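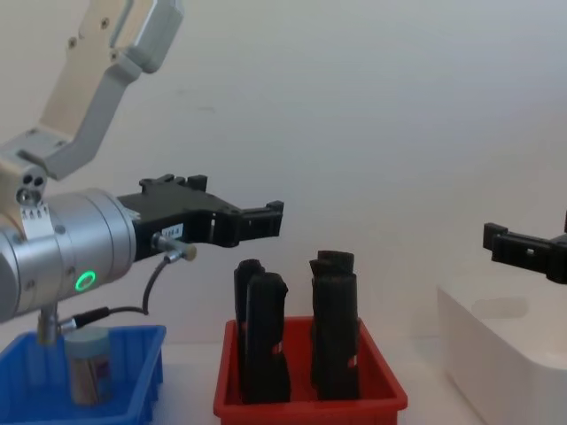 Section 3: Setting up your pantry list in Clivari

I'm going to walk you through this the way I do it at my own house, so grab a coffee and clear ten minutes. You'll need the app installed and an account already made (that was Section 2).

1. Open Clivari and tap Places. Add one place for each spot where you keep food. I have Kitchen, Basement and Garage, and please don't make one for every shelf like I did the first time!

2. Inside each place, tap Add Bin and give it a name you'd say out loud. "Pasta" is great. "Dry goods, misc. 2" is going to drive you nuts by October. 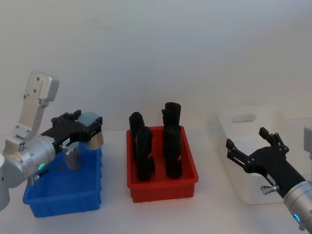 Three open bins on a white tabletop.

3. Pick a color for each bin in the app. I match mine to the real ones, but any color works. You can have up to 204 bins on a free account, and I've never come close.

Note: Bin names can't be longer than one line on a phone. If yours gets chopped, shorten it and hit Save again.

4. Now add your items. Tap the plus sign, type the name, and set how many you've got. The date field is optional (I fill it in for cans and skip it for spices, don't judge me).
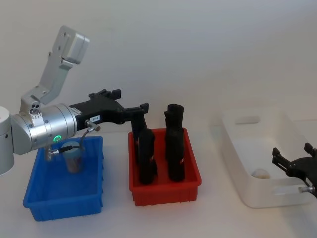

If you're moving over from Gitanex, you can skip most of the typing. Export your old list as a plain spreadsheet, then go to Settings, Import and choose the file. Mine had 933 rows and it came in fine, except that every kind of rice landed under "Other" and I had to drag them out by hand.

Caution: Importing twice gives you two of everything. There's no undo for this yet, so wait for the green "Done" message before you tap anything else.

5. Set your low-stock alerts. Hold your finger on an item, choose Remind Me, and pick a number. I use 2 for coffee and 1 for pretty much everything else.
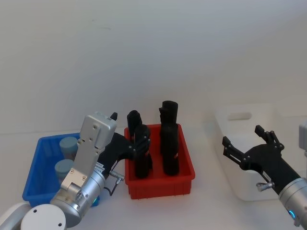 6. Share the list. Tap the little house at the top, then Invite, and send the link to whoever shops with you. They can check things off right away, but they can't delete a bin unless you turn that on under Permissions.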